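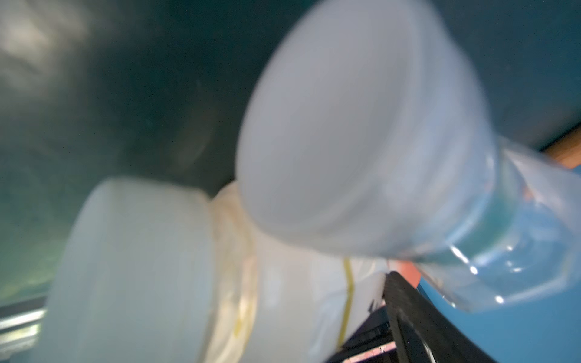 Search this site Enter keywords

Gramdale Container Sorting Room -- progress report for May
Prepared for Anju Chaudhary, Tondmont small grants

You asked for a plain account of where the money has gone and whether the room is doing what the application said it would. My answer is partly, and I am less persuaded than I was at the last report.

The room took in 2,027 plastic drink bottles this month. Of those, 541 went back out in the reuse stream. The application promised 900. I have seen the argument that May is a slow month, and I would like to see last year's figures before I accept it.

Most of the losses happen at the first table. Bottles arrive with caps on, with labels half peeled, and quite often with something still in them. The tinted ones are the worst to check, as you can't judge the inside of a pale blue bottle under the old ceiling tubes. We moved that table nearer the window on a Thursday and the people sorting say it is better. I haven't seen a number that shows it.

The blue tubs were bought from the second instalment. They stack, they rinse out easily and the colour makes them hard to confuse with the grey rubbish bins, so I have no complaint there. The lids are another matter. They were ordered from Gistham in the wrong size and are sitting in the hallway. Gistham has agreed to an exchange but hasn't named a date.

Spending on tubs and lids together was $700, within the budget line. The rinsing rack has not been bought. Leonidas Stamatopoulos favours the Noh rack, which holds bottles neck down and drains to one side. I asked him to borrow one before we commit, because the rack in the original quote would not take anything with a wide shoulder, and that rules out a good share of what comes through the door.

The claim that the room would cover its own costs within the year should be set aside for now. The reuse buyer pays per clean bottle, and we are not sending enough of them. I would rather tell you this now than have it turn up in the final report.

Requests for the coming period:

-- permission to hold the rack money over until a trial is done
-- agreement to report rejected bottles by cause, starting next month
-- a revised target in place of the 900, to be settled with Leonidas once we have the causes in front of us

Receipts for the tubs are with the Tondmont office. The lid receipt will follow when the exchange is sorted out.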